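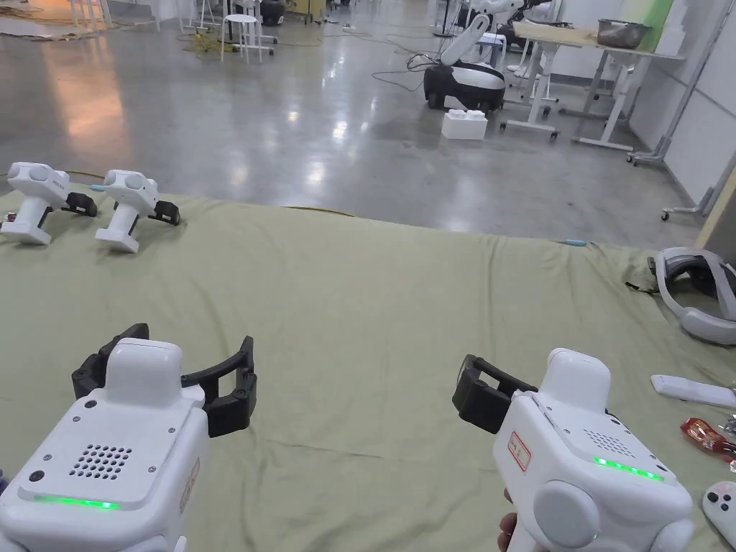
Ticket 1261 – left gripper drops out of pairing after a few minutes
Status: open, sort of
4 min read

Symptom: left handheld pairs fine, streams fine, then pose freezes and the recording keeps going like nothing happend. Right one never does it. Bench is in the shared shop, Flolis side.

Log, October

9:10 – Cold start, both handhelds. Left froze at 300 seconds. LED still green when it froze, so green does not mean streaming. Can we put that in the wiki please.

9:40 – Swapped left and right roles in the config. Fault followed the hardware. Not the config then.

10:05 – Reflashed left with the Jaltema build. Same freeze, a bit later.

10:30 – Headset tracking? Cleared the headset boundary, redid it from the table. No change. Put it back how it was.

11:15 – Tried one of the spares as left. Ran up to 72 minutes, no freeze. Stopped it myself for lunch.

1:20 – Opened the bad one. 8 screws, one already chewed. Battery connector seated but wiggly. Pushed it home, bit of tape over it. Closed up.

1:50 – Froze again. Ugh.

2:30 – Checked the Fatell script that maps jaw opening to the arm. It holds the last value forever if packets stop. Thats why nothing complains. Added a timeout, arm side now stops and prints an error. Doesn't fix the gripper but at least you know.

3:15 – Battery from the spare into the bad one. No freeze in two long runs. Bad battery or bad battery plug, can't tell which from here.

Workaround: use the spare as left. Pull the latest Fatell branch before you drive the arm, timeout is in there.

To do: order a battery. Put old battery in the spare and see if it freezes too. Relabel whichever one is left now – red marker rubs off on your hands.

Comments (3)

buttbuild: had this on our Butt rig, it was the plug. resolder before you buy anything

ninevolt_mo: how long is the timeout? mine trips when wifi hiccups

buttbuild: make it longer, half a second was fine for us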